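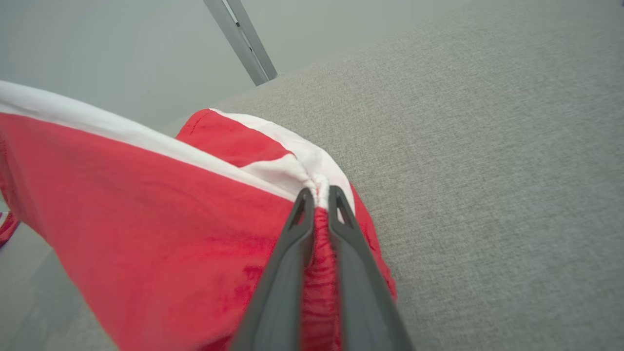

Cuaderno del taller, febrero de 2018

Sigo con el cierre de la tienda en Kulatthorpe (la plataforma, no el puesto del mercado). La exportación de productos bajó bien a la segunda. La primera se cortó en la ficha 19 y dejó el archivo a medias, sin aviso. Lo que hay que hacer es exportar por secciones y no todo el catálogo de golpe. Las fotos no van en el archivo, hay que descargarlas aparte y conservan el nombre que les pone la plataforma, así que toca renombrarlas a mano.

Las opiniones de clientas no se pueden exportar. He copiado las que tenían texto en un documento y lo he dejado en la carpeta común. Habrá que preguntar si podemos publicarlas en la web nueva con el nombre de pila o si las ponemos sin nombre.

Comisiones. He repasado las liquidaciones desde diciembre. La cuota por renovar anuncio se cobra aunque la pieza esté agotada, si no se desactiva antes de la fecha. Teníamos 20 anuncios así. Desactivados todos. Reclamé lo cobrado y me contestaron con el texto de siempre sobre las condiciones de uso. No voy a dedicarle más tiempo.

Tienda nueva. Montada en Orero, plan básico. Admite hasta 2000 fichas, de sobra. Lo que falla de momento:

El cálculo de portes suma el embalaje dos veces cuando el pedido lleva más de un artículo. Comprobado con tres pedidos de prueba. Escrito a soporte, sin respuesta.
Las variantes de talla salen en orden alfabético, con la L delante de la M y la XL detrás de la S. Se arregla poniendo un número delante, pero queda feo. Lo dejo así hasta ver si hay otra forma.
El correo de confirmación llega en inglés. La plantilla en español existe, pero hay que activarla idioma por idioma en Ajustes, pestaña Avisos.

Pagos. Jarosław Kołodziej ha probado la pasarela con tarjeta y con transferencia. Con tarjeta, bien. Con transferencia el pedido queda pendiente y el sistema lo anula a los 60 minutos, lo que no sirve para nada, ningún banco va tan rápido. He buscado dónde cambiarlo y no lo encuentro. Jarosław cree que está en el panel de la pasarela y no en el de la tienda. Lo mira él.

Envíos. Kinsella recoge en el taller, pero pide un mínimo semanal al que no llegamos fuera de campaña. Rasex no recoge y sale más barato. Me quedo con Rasex hasta el verano. Falta imprimir las etiquetas en el tamaño que piden, las nuestras son demasiado anchas y el lector no coge el código.

Aviso a clientas. Borrador hecho, corto: dónde estamos ahora, que los pedidos abiertos se sirven igual y que los vales viejos siguen valiendo. He quitado el párrafo de quejas contra la plataforma.

Pendiente:
redirigir el dominio
revisar el texto de devoluciones, el actual es el de la otra tienda
volver a medir las piezas de punto, las medidas de las fichas no coinciden entre sí
preguntar a Orero por los portes otra vez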